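Mikberg hand-held gripper kit for recording household tasks - worth it for soft items?

I'm looking at the Mikberg two-handed kit for a small project on folding laundry. The Grononden shop lists it at 2,000 for the pair with software. Most reviews only show blocks and cups. Does it hold thick fabric, and how long does it take to get usable recordings?
Keerthana Lobo
April 27, 2018

Revathi Nadar
We have had a pair since last May and use them mostly on bedding and blankets. Thick fabric is easier than thin. Fleece bunches up between the fingers and stays there if you close slowly. Thin cotton sheets slide out unless you take a deeper pinch. The fingers are stiff and have not bent, but check the screws every week or so, as ours worked loose twice.

We recorded 137 folds before the first training run and threw out more than 2,000 seconds of footage for motion blur. Slow down when you turn your wrist and work in daylight. Setup takes 5 minutes once you know the steps. The manual is poor on calibration, so use the support page.
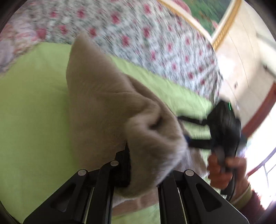

Pinching a beige fleece cloth over the bed, daylight from the window.

Joseph
Depends what you want to do with it. I had the older Fulenetti and it was fine on towels. Never tried the Mikberg but the price seems high to me. Ask if they rent - some shops do it by the week.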